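Stand: 26. März 2023

Die folgenden Hinweise begleiten die zweite Sitzung des Moduls. Sie ersetzen nicht die Lektüre der Grundlagentexte im Seminarordner.

# Einführung in die Ausstellungspraxis, Sitzung 2: Objektauswahl und Objekttext im Stadtmuseum

## 1. Ausgangslage: die Sammlung Okthorpe

Gegenstand der Sitzung ist die Dauerausstellung zur Geschichte des Textilhandels im Museum Okthorpe. Der Bestand umfasst 4,000 inventarisierte Objekte, von denen 385 ausgestellt sind. Der weitaus größere Teil liegt im Außendepot Lestora und ist für Studierende nach Voranmeldung zugänglich.

Die Sammlung geht auf den Nachlass des Handelshauses Eltari zurück. Übernommen wurden Musterbücher, Geschäftskorrespondenz, Ladeneinrichtung und Kleidungsstücke, die als Vorlagen oder Rückläufer im Haus verblieben waren. Diese Herkunft ist für die Interpretation folgenreich: Der Bestand zeigt den Blick eines Unternehmens auf seine Ware. Trägerinnen und Träger der Kleidung kommen darin kaum vor, Heimarbeiterinnen nur in den Lohnlisten.

## 2. Auswahlkriterien

In der Literatur wird zwischen dem Zeugniswert und dem Schauwert eines Objekts unterschieden. Beide Begriffe sind in der Klausur sicher zu verwenden.

- **Zeugniswert:** Aussagekraft des Objekts für einen historischen Sachverhalt, unabhängig von Erhaltung oder Erscheinung. Ein beschädigtes Lohnbuch kann einen hohen Zeugniswert besitzen.
- **Schauwert:** Wirkung des Objekts auf das Publikum, bedingt durch Größe, Material, Farbe oder Seltenheit.
- **Provenienz:** Lückenlosigkeit der Herkunftsangaben. Objekte mit ungeklärter Provenienz dürfen nur mit entsprechendem Hinweis gezeigt werden.
- **Konservatorische Eignung:** Belastbarkeit gegenüber Licht, Klima und Montage. Bei Textilien ist die Beleuchtungsdauer vorab festzulegen.

Die Kriterien stehen häufig in Spannung zueinander. Im Fall Okthorpe entschied man sich, die Korrespondenz überwiegend als Faksimile zu zeigen und die Originale in Lestora zu belassen. Das ist konservatorisch begründet, hat jedoch zur Folge, dass die schriftlichen Quellen neben den dreidimensionalen Objekten an Gewicht verlieren.

Zu beachten ist ferner die Reihenfolge der Arbeitsschritte. Die Objektliste wird erst verbindlich, wenn das Ausstellungsthema in einem Satz formuliert ist. Wird umgekehrt verfahren, entsteht erfahrungsgemäß eine Aneinanderreihung von Einzelstücken - der Rundgang verliert dann seine Fragestellung.

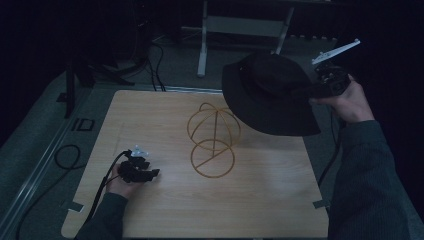
## 3. Der Objekttext

Ein Objekttext besteht aus einer Kopfzeile (Bezeichnung, Datierung, Material, Inventarnummer) und einem erläuternden Absatz. Für das Seminar gelten folgende Vorgaben:

1. Der Absatz umfasst höchstens 7 Zeilen.
2. Der erste Satz bezieht sich auf das Objekt selbst, der allgemeine historische Kontext folgt danach.
3. Fachbegriffe werden bei der ersten Nennung erklärt.
4. Vermutungen sind als solche zu kennzeichnen. Unsichere Datierungen erhalten den Zusatz »wohl«.

Als Vergleich dient die Wanderausstellung Owino, die seit Januar mit zwei Textebenen arbeitet. Die obere Ebene richtet sich an Besuchende mit wenig Zeit, die untere enthält Quellenangaben und Querverweise. Zu diskutieren ist, ob sich dieses Modell auf eine Dauerausstellung übertragen lässt.

## 4. Aufgabe zur nächsten Sitzung

Wählen Sie aus der Bestandsliste zwei Objekte und verfassen Sie je einen Objekttext. Begründen Sie Ihre Auswahl anhand der Kriterien aus Abschnitt 2. Die Abgabe erfolgt über den Seminarordner - Einreichungen per E-Mail werden nicht berücksichtigt.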